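Quick chat with Melati Chin about Kokine, the wallpaper app that won't phone home

Caught Melati Chin between two calls in April, twenty minutes, bad line. She runs Kokine more or less alone now. Small desktop app for Windows and Linux, changes your wallpaper on a schedule, that's it. Version 2 came out last month and people have opinions.

First thing I asked was why the new version threw out the online galleries. Used to be you could pull pictures from all over. Gone.

"They broke every other week," she says. "Somebody changes their site, my inbox fills up. I was spending my evenings fixing downloads for a program that is supposed to sit there and be quiet."

So now it's folders only. You point it at a folder, or several, and it picks. You can set different folders for morning and night, which was the most requested feature by a mile. She put off doing it for ages. The hold-up was laptops that go to sleep at 5 pm and wake up the next day still thinking it's 5 pm.

"Alois fixed that. Alois Gisler. He sent me a patch with no message, just the patch. I thought it was spam."

Gisler has since done most of the Linux side. Darius Kütt looks after the translations, and there's a tester, Hannelore Wallner, who owns what Chin calls "a ridiculous number of monitors" and files bugs for all of them.

Monitors were the other big job. Version 1 stretched one picture over everything, and if your screens weren't the same size it looked awful. Version 2 treats each one separatly. You can lock a picture to one screen and let the others rotate. I tried it on my own setup, a wide one and an old square one, and it got both right without me touching anything.

"The cropping took the longest," she says. "People think you just take the middle. Try that with a portrait, you get a chin and a necktie."

There's a starter pack with 21 pictures in it, a mix of photos and 3D renders, most of them on the dark side. On purpose, she says. Icons need to be readable.

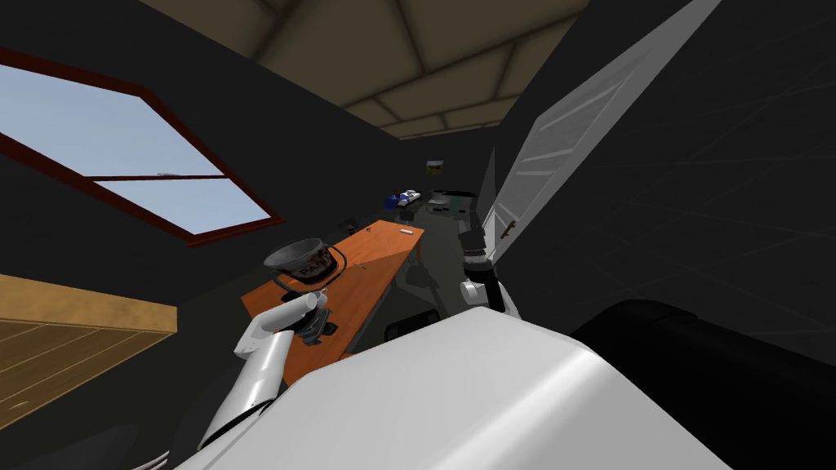 Dark room with a window, rendered.

I asked about memory, because the comments under the release post were mostly about memory. Version 1 was light. Version 2 not so much, at least on day one. One user, Ilir Obradović, posted a graph showing it at 886 MB after a weekend of running.

"He was right and I was embarrassed. It kept every picture it had shown. Never let go of one. If you had it changing every minute, well, you saw the graph."

Fixed within two days. She says it now stays under 200 MB even with big files, and on my machine it does, though I've only had it going since yesterday so take that for what it's worth. If you grabbed the first download, get the new one. The app won't tell you – there is no update check, she took that out along with the galleries.

Isn't that a bit much? No update check at all?

"Maybe. I go back and forth. Drellport has one, and it pops up over your work, and I hate it. I could do a tiny one in the menu that you click yourself. That might be in the next version. Don't print that as a promise."

Not a promise, then.

What about Gornirent, the paid one everybody compares it to? She's used it. Likes the calendar overlay, thinks the settings window is a maze. She has no plans for an overlay. No plans to charge either. There's a donation button on the site and it covers the hosting, most months.

Last thing, a reader question I promised to pass on: can it use video files. Short answer no.

"It eats battery and you never look at it, you've got windows open on top. I know people want it. There are other apps that do it fine."

Her other call was starting by then. She did want it mentioned that the settings from version 1 carry over, but your folder list doesnt, so write it down before you install.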